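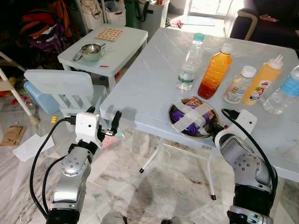
Lacey Wragg wants to know when one of these will do her dishes, and whether she should stop doing them in the meantime. Lacey, keep the sponge. I spent the afternoon at the Flurmont open day and have notes.

The robot is named Filip. It has two arms, two grippers and better posture than me. The job when I got to the front was a steel plate with a snack pack taped to it in a big X. Five bottles stood in a row behind it, like a jury.

Bogdan Dumitrescu ran the demo. He asked us to stay behind the line and keep our voices down, then talked louder than anyone for the next half hour.

His pitch: Filip learns a task from up to 200 tries. I asked how many it took him to learn the espresso machine in the lobby. He said that was a different department.

You haven't known suspense until you've stood with a crowd of adults watching a gripper think about the rim of a plate. A man near me said "go on, buddy" under his breath. I may have said it too.

Somebody asked if it could open the snack. Bogdan said opening is on the list for June – he didn't say which June.

Skedura had a table by the exit with free pens. Mine lasted 90 seconds. Took a second one. Same deal.

Would I go back? Yeah, probably. Parking was free and I got to stand close enough to hear the motors. Next one's at Nurero, and Lacey, you're driving.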